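FOR IMMEDIATE RELEASE
March 31, 2022

Family drama "Purnholm" returns for a second season with eight new episodes

Declercq is thrilled to announce that "Purnholm," the slow-burning drama about two sisters and the ferry town they both tried to leave, is coming back! The new season starts on Burumer this fall, with one episode a week.

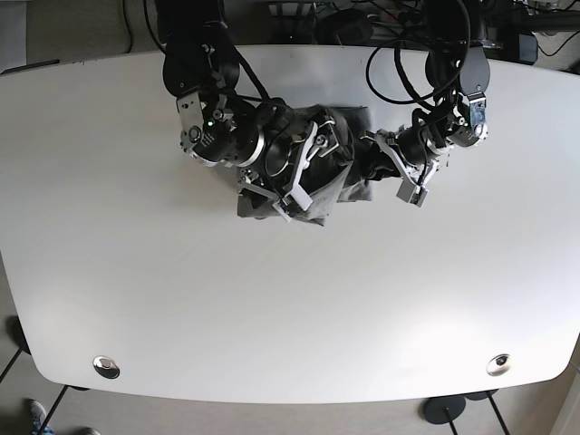 A white tabletop with two robot arms.

Season one ended with Hanne on the dock and Lise still on the boat, and viewers have been writing in ever since. The Burumer inbox took in more than 2000 messages in February alone, many of them begging for one more scene between the two. They will get it – and it comes in the very first episode.

Writer and director Toon Maes is back, along with the full main cast.
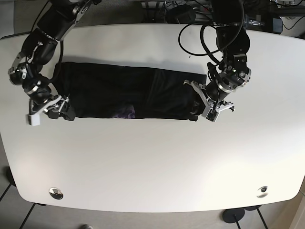 "I cried writing the third episode and then I cried again on set, which was a bit embarrassing in front of the crew," says Maes. "These two love each other so much and they are so bad at saying it. I wanted to give them a winter together in that house and see what came out."

The shoot ran for 149 days, with up to 200 extras for the harbor festival in episode six. Music is once again by the duo Skelto, who wrote 23 new pieces for the season, including a full song for the closing scene.

Do I need to have seen season one?
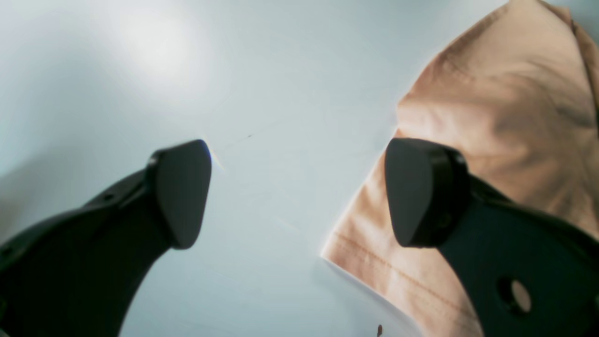
Will new viewers be able to follow the story?

The first new episode opens with a short recap, and the main plot starts fresh a year later. Fans will catch plenty of small nods to the old episodes, especially in the scenes at the bakery.

All of season one is streaming on Burumer now, with subtitles, so there's time for a long weekend with the sisters before the new episodes arrive. 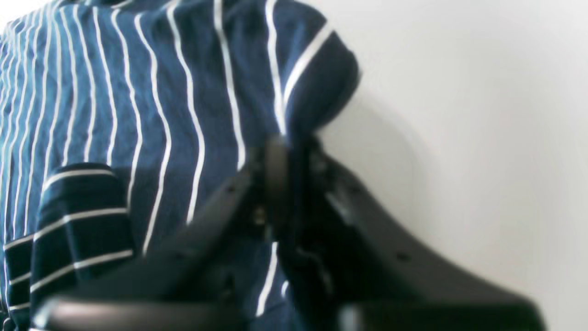
About Declercq

Declercq makes drama series for television and streaming. Preview episodes and interviews with Toon Maes and the cast can be requested through the Declercq press desk.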